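手持夹爪采数据的操作规范,大家都怎么定的?(讨论帖)
版块:机器人 / 数据采集与示教

楼主 拧螺丝的阿岚
我们组最近在重写采集规范,任务是洗衣机取放衣物,用手持夹爪做示教。旧版只有一页纸,新人看完各干各的,回来的数据风格差得离谱。这次我憋了两个星期写了个第二版,越写越上头,发出来给大家拍砖!

主要几条:
一、开录前先看夹爪两侧手指上的标记有没有脏、有没有翘边,指垫有没有松动。螺丝用手试一遍,松了就停,不许“录完这条再说”。
二、每条示教从同一类起始姿态开始,夹爪朝向作业区,停一拍再动。
三、背景布要用夹子固定,中途垂下来碰到机器,这条作废。
四、衣物每条都换摆法,不许图省事反复抓同一个角。
五、一个人连续采满34条必须换人。
六、洗衣机必须断电,插头拔掉放在看得见的地方。

现场是这样的:

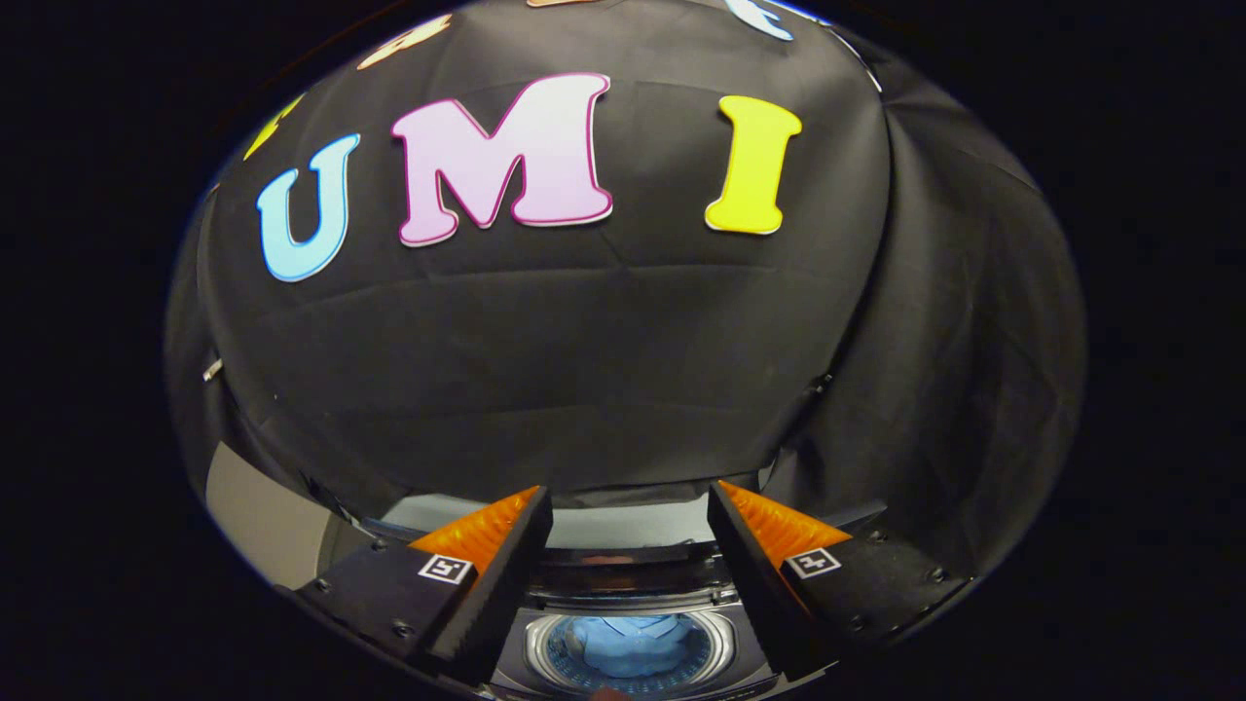 洗衣机取衣工位,手持夹爪视角,背后是贴了UMI字母的黑布

最想听大家意见的是第三条和第五条,组里为这两条吵了好几次。

2楼 Hastach老用户
顶!第六条必须加粗。我见过有人只按了电源键就把手伸进滚筒,看得我头皮发麻。建议再补一句:拔插头的人和录数据的人都要口头确认一遍,别嫌啰嗦。

3楼 半桶水工程师
第三条我不同意。背景布为什么要求这么死?以后部署到真实环境里,谁家洗衣机后面挂黑布啊。布歪一点、皱一点,对模型反而是好事。我们做叠毛巾的时候特意每天换背景,泛化明显好一截。

4楼 拧螺丝的阿岚(楼主)
回复3楼:皱我是不管的,我管的是布掉下来。布一动,定位就跟着飘,轨迹出来一抖一抖的,后期根本救不回来。换背景我举双手赞成,可以每16条换一次,但一条之内不能动。

5楼 Tamunoemi Akande
我在Dimside那边做过一阵数据质检,支持楼主“一条之内不动”的写法。补充一点:布上的图案和字母对视觉定位有帮助,纯黑布特征点太少,镜头凑近了容易丢。不过图案别老是同一套,否则模型可能会把它当成“洗衣机就在下面”的线索。我们当时规定每批换一次布置,换完拍一张存档,和这批数据放同一个目录,查问题的时候特别省心!

6楼 半桶水工程师
行,“一条之内不动”我能接受。但是规范里原文写的是“垂下来碰到机器作废”,没写动没动啊,本来就搭在机器边上的算不算?这种措辞新人肯定理解错。

7楼 拧螺丝的阿岚(楼主)
说得对,马上改!改成:“录制过程中背景布发生位移,该条作废;录制前布的摆放形态不作要求,但不得遮挡机门开口。”

8楼 Khattak小分队
聊聊第五条吧。34条太多了。手持夹爪看着不重,举着一下午手腕真的会酸,酸了以后动作就变形,开合也变急。我们是28条换人,中间还强制歇十分钟。一开始大家嫌慢,后来返工少了,总进度反倒快了。

9楼 夜班采集员
作为真正举夹爪的人说一句,按条数算不合理。取一只袜子和取一条湿床单能是一回事吗?应该按时长算。还有左撇子的问题,规范里一个字都没提,我们组两个左撇子,动作轨迹完全是镜像的,质检老给打回来,冤死了。

10楼 Tamunoemi Akande
回复9楼:左撇子的数据不该打回,应该在记录里注明用的是哪只手。质检标准只看任务有没有完成、轨迹是否连续、画面里两根手指是否一直看得到,惯用手不是扣分项。

11楼 Clirnton实习生
弱弱问一句,失败的要不要留?比如衣服抓起来又掉回去,再抓一次成功了。我师傅让全删,可我觉得掉了再捡回来也挺有价值的……

12楼 半桶水工程师
别删!单独打标签存着。我们攒了1000条带“掉落后重抓”的,训练时按比例掺进去,策略遇到滑脱会自己补抓,第一次看到的时候整个办公室都在叫。

13楼 Hastach老用户
这点我保留意见。掺多了策略会变得犹犹豫豫,抓一下松一下。我倾向于默认不进训练集,要用的人自己申请。标签肯定得打,而且要当场打,隔一天谁也记不清哪条是哪条。

14楼 拧螺丝的阿岚(楼主)
收获太大了!第二版半的改动先记在这里:
第三条按7楼的写法;背景布置每批更换并拍照存档。
第五条改成28条或连续四十分钟,先到先换。
新增第七条:记录惯用手,不作为退回理由。
新增第八条:失败后重抓的条目保留,当场打标签,进不进训练集由用数据的人定。
第六条加口头确认,已加粗加大加红。
9楼说的按衣物大小分档我还没想好,湿床单那种确实要单列,有现成分档表的朋友求分享。

15楼 夜班采集员
我有一份手写的,分小件、中件、大件和“缠一起的”四档,晚上下班拍给你。字丑,别笑。

16楼 半桶水工程师
“缠一起的”这一档请务必保留原名。另外第一条里“螺丝用手试一遍”,用手能试出来的时候都松得不像话了吧,建议改成每班开工拿螺丝刀过一遍。

17楼 拧螺丝的阿岚(楼主)
……我这ID居然漏了这条,改!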